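How to tie an instrument knot that stays put

I teach the evening suturing practice at Ornwood, and knots are what people ask me about most. The needle bit looks frightening and the knot looks easy, so everybody rushes to it and then wonders why their edges are gaping ten minutes later. I did it myself for months. So I'm going to go slowly through the way I tie a plain interrupted stitch with two instruments, the practice-tissue version, for people who have been shown it once and went home and forgot. (It's for practice only, please! Nobody's learning to close a real wound off my website.)

Before you start, get your light right. You want it bright over the cut and you want it not bouncing straight back at you, which damp tissue loves to do. Dab it, don't soak it and don't dry it to leather either. If it goes tacky the thread drags and you'll blame your hands.

Dark thread, if you have the choice. I bought a great big box of pale stuff years ago because it was cheap and I've been giving it away ever since.

Right, the stitch. Hold the needle towards the back of its curve, a bit away from the very end where the thread joins, and go in square to the tissue. Then let the curve do the work – roll your wrist, don't push. Come out the other side at the same distance from the cut as you went in. Pull the thread through until you've a short tail left on the far side. Short! A couple of centimetres is plenty. Long tails are what make the next part a misery, as you'll be fishing about for the end with half a metre of thread wrapped round everything.

Now put the needle down somewhere you can see it, and we tie.

Lay the jaws of one instrument over the cut, between the long end and the tail. Wrap the long end round the jaws twice. Open the jaws a touch, reach for the tail, grip it right near its tip, and draw it back through the loops. Hands go in opposite directions and the knot lies down flat. If it sits up in a little twist, you've pulled the wrong way, so loosen it and cross over.
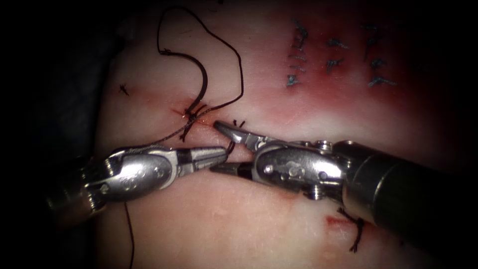 The second throw is a single wrap, and it goes round the other way. Same direction twice gives you a granny knot and a granny knot slides. I say it out loud when I'm tying, "over, then under", and I've heard at least two people muttering it in the corridor at Ornwood, so it must help. Third throw, single again, back the way you started. With some slippery threads I add a fourth. Check what your own thread wants, they do vary.

How tight? Tight enough that the edges touch. Stop there. If the tissue puckers or goes white round the knot, you've gone too far, and I'd cut it out and do it again. Snug the first throw gently, then let the second one lock it, and save the firm pull for the third.

Keep your jaws off the middle of the long end, too. Gripping it there chews the thread, and it'll snap on the next pull and you'll say something rude. Tails and spare ends only.

When you trim, leave enough that the knot can't work loose, and bring the tails off to the side of the cut so they aren't lying in it. Then on to the next one. I like to have the first knot properly finished before I even look at the next bite, and I do a whole short cut before starting on a longer one – the short ones are kinder while you're warming up.

If you find the thread trailing right across your work as you line up the needle, stop and sweep it to one side first. It takes a second and it saves you stitching over your own thread, which I have done in front of a class.
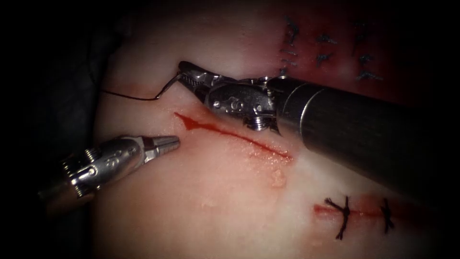
Ye-rin Cheon wrote in after the first version of this page to say that her knots always loosened between the first and second throw, two wraps or not, and that what sorted it was keeping a light pull on both ends while she changed direction. "I was letting go to have a look," she wrote. "Now I look afterwards."

I've started teaching it her way. Try ten stitches like that, then check them the next morning before you throw the pad out.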